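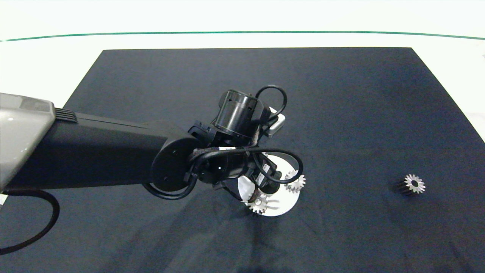

Tirkby Planetary Gear Set 3574: review

I bought this set to show how a planetary gear train works without having to take apart a cordless drill. It has been in use for eight months now, mostly on a table, sometimes in a class, and I have put it together and taken it apart more times than I planned to. This review covers the basic set. Tirkby also sells one with a motor, which I haven't tried.

What you get

The important parts are a round white plate, three small spur gears that go around it, and one more gear on a black shaft that goes in the middle. There is also an outer ring with teeth on the inside, a short bag of spacers and a folded instruction sheet. The ring is packed separately in the lid of the box and is easy to miss. I had already started writing to the seller when I found mine.

The spur gears are silver with straight teeth. They look alike because they are alike, so you can put any of them in any of the three positions. The center gear is the one you can't mix up, as it is the only one with a shaft.

The box is plain cardboard with a molded tray. The tray holds the gears well but the plate sits loose on top, and in my set it had picked up a light scuff on one side. That has no effect on how it runs.

The gears

These are the best part of the set. The teeth on mine were clean all the way around, with no burrs and no flat spots. I checked them by rolling each one slowly against its neighbor and feeling for a catch. One felt slightly rough at first. I brushed it with an old toothbrush and it was fine after that.

The center holes are a good fit. A gear drops into place under its own weight if you line it up, and it doesn't rock once it's down. I compared it with an older Femeck set where the bores were looser, and the difference is easy to feel. The Femeck gears tilt as soon as you put any load on them and then the teeth ride up on each other.

They are small, though. If you are used to the big colored plastic gears sold for classrooms, expect something much closer to what you would find inside a real gearbox. I think that is a good thing for older students and adults. For younger children it would be frustrating, and the pieces are small enough to be a hazard.

One practical point is that a loose gear is easy to lose on a pale or cluttered surface. Work on something flat and plain. A matte surface is better than a polished one, because the gears slide around less and you don't get glare off the teeth.

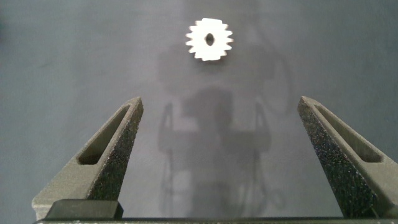 The plate

The plate is flat and bright white, and the three gears are spaced around it. Mine does not warp or flex. It is light enough that it will shift on a bare tabletop when you push a gear down, so I use a dark cloth mat underneath. The mat also makes the parts easier to see, and it keeps a dropped gear from rolling far.

White was a reasonable choice at first. After eight months it shows every fingerprint, and if you oil the gears it will show that too. Dish soap and warm water take most of it off. Let it dry completely before you put anything back on it.

There are no position marks on the plate. The gears can only go in three places, so this isn't a big problem, but an arrow or a number would help when you are following the sheet. I added three dots on the underside of mine with a permanent marker.

Putting it together

The instruction sheet has you start with the center gear and then add the outer ones. I do it the other way. Put all three outer gears on the plate first and leave the center gear to the side. Turn each of them a little with a fingertip to check that it moves, then lower the center gear straight down between them.

If it won't go in, don't press. One of the three is half a tooth out of line. Give each one a very small turn while you hold the shaft lightly in place, and it will drop. The ring goes on last, and the same thing applies to it.

The first time took me most of an evening, and a good part of that was the sheet. The drawings are small and printed in gray, and step 8 shows the plate from below without saying so. Now that I know the order, it goes quickly.

I keep the gears on the plate between sessions and only take off the center one. It means less sorting the next time.
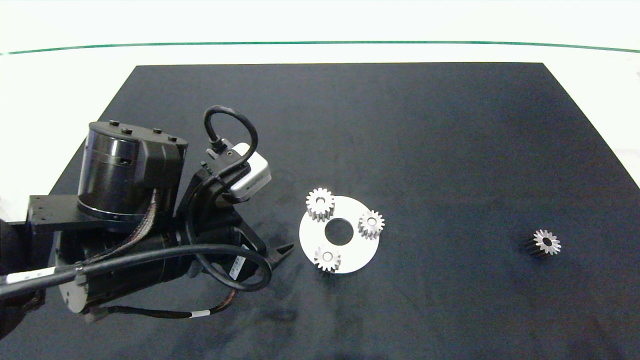 How it runs

Dry, it makes a light rattle. With a drop of thin oil on the shaft it gets much quieter. The sheet says no lubrication is needed, and that is true if you only turn it by hand now and then. I put mine through nearly 700 turns with a hand crank from a Conport kit, which happened to fit the shaft, and there was no wear I could find on the teeth afterward.

You can hold the ring still and turn the center gear, or hold the plate still and turn the ring. Both work, and being able to switch between them is the main reason to own the thing. Holding the plate still takes two hands and a bit of practice. A clamp or a small base would have been a welcome addition – McGrath includes one with their set, but their gears are molded plastic and not as well cut.

Things I would change

The sheet needs to be redrawn at twice the size. There should be one spare spur gear in the box, because if you lose one the whole set stops being useful. Tirkby does sell single gears, but the shipping costs more than the part. I would also like a tray with a fitted space for the plate.

Who it suits

It suits anyone teaching basic mechanics to teenagers or adults, and anyone who likes to handle a mechanism to understand it. It is also good practice for careful assembly, because the parts are small and the fit is close. As a toy it doesn't offer much once it is together.

Rating: four out of five. The point comes off for the sheet and the missing spare.
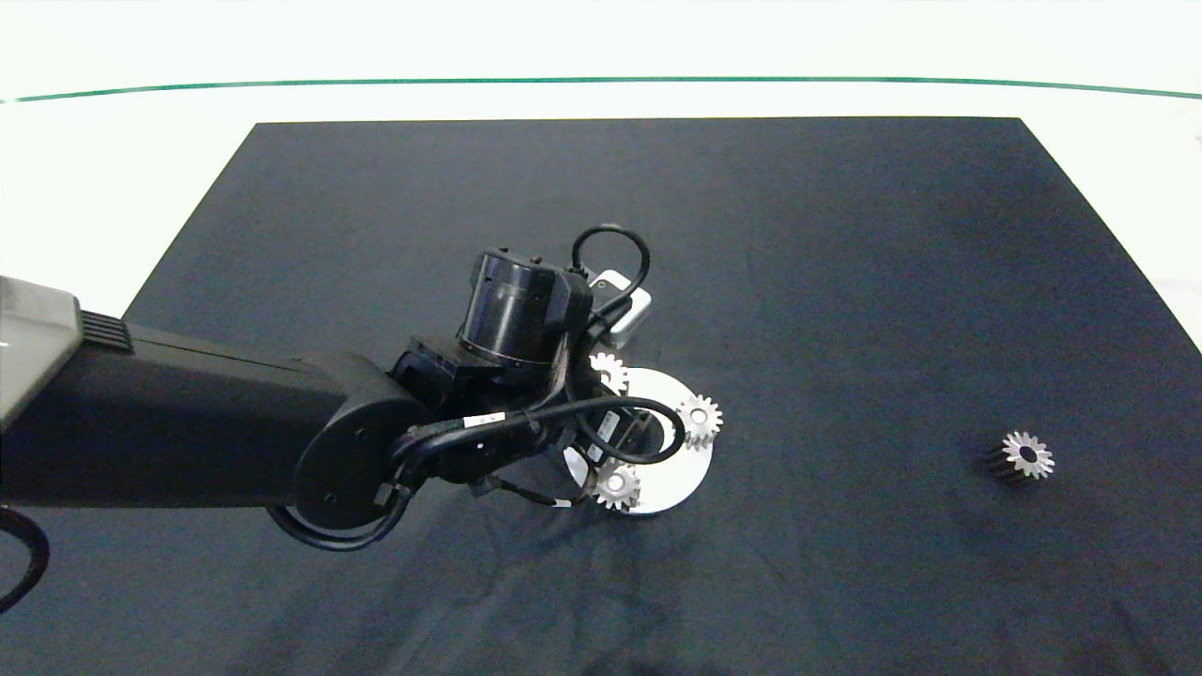 Can you run it with only two of the outer gears in place?

It will turn, but the center gear gets pushed toward the empty side and the teeth start to click. For a short demonstration that does no harm. For anything longer, wait until you have all three.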